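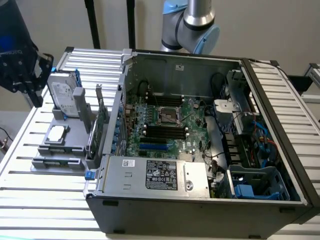
Jedus Teardown Cell: Working Rules and Data Card

Version 3, September 24, 2018
Maintained by Áine Ó Flaithearta and Hicham Tazi

What this covers

This file goes with the Jedus recordings of desktop computer disassembly and reassembly. It holds the rules we follow at the cell and the fields you will find in each log. If you only want the data, skip to Log fields. If you are going to run the cell, read all of it and get Abla Azar to sign you on.

The set has 418 logged runs on 83 computers. A run is one part moved between the chassis and the fixture, in either direction. A failed run is still a run and stays in the set.

Before power-on

Unplug the computer and hold the power button down for ten seconds. Check that the cord is off the table and out of reach of both arms.

Lay the tower on its side with the open face up. The chassis must sit flat on the slats and must not rock when you press a corner.

Never open a power supply. It can hold a charge long after it is unplugged. The supply stays in the case for every task in this set, and any program that touches its housing needs a second reviewer.

Wear the wrist strap when you handle boards, memory or processors by hand.

Parts fixture

Every removed part goes to its own place in the fixture. Parts don't go on the bare table, even for a moment, and they don't go on top of the chassis.

Hard drive: rear of the fixture, standing upright, mounting rails left on.
Processor: recessed pocket. Keep the pocket free of dust and thermal paste.
Memory modules: the two long slots. One module per slot.
Expansion card: vertical slot on the right edge.

If a part doesn't match its place, stop and write it down. Do not file or bend the fixture to make it fit. Milagros Huenchumán keeps the drawings and will cut a new insert.

Motion rules

Only one arm may be inside the chassis at a time. The other waits at its hold point above the table. Shared moves have to be declared in the program header and tested at low speed first.

Enter from above and leave the same way. No sideways travel below the rim of the case.

Cables are the main cause of stopped runs. Tie back what you can, and mark the rest as keep-out areas before you start. SATA cables near the drive cage count as keep-out unless unplugging them is the task.

Open latches fully before pulling. If the force limit trips on a memory module or a card, the program must let go and back off. It may try once more. After the second trip a person takes over and the run is logged as failed.

Nobody reaches over the table while either arm is enabled. Pausing the program is not enough. Use the stop and check the light.

Log fields

run_id: number, never reused
unit_id: number on the computer's intake sheet
part: drive, cpu, memory, card
direction: out or in
arm: left, right or both
result: done, failed or stopped
stop_cause: free text, required when result is stopped
operator: initials
reseat_count: second tries, 0 or 1

Known problems

Almost 118 runs have no force data, the result of a bad cable on the logging computer. They are marked force=none. Don't fill the gap with zeros.

Units from the Stovex batch have stiffer card latches than the others. Results on the card task should be reported with and without them.

Processor runs are few. We stopped doing them after two sockets came back with bent pins, and will start again in November with a new pick tool from Jurkon.

The set does not show whether a computer still boots after reassembly. "Done" means the part reached its place and the latch closed. Please don't quote it as a repair rate.

Use and changes

You may use the logs for research and teaching. Remove unit intake sheets before passing the set on. Drives are wiped at Cullinane before they come to us, and an unwiped drive must go back without being logged.

Send rule changes to Enda Ó Gríofa with the run_id that prompted them. A change takes effect when it appears in this file.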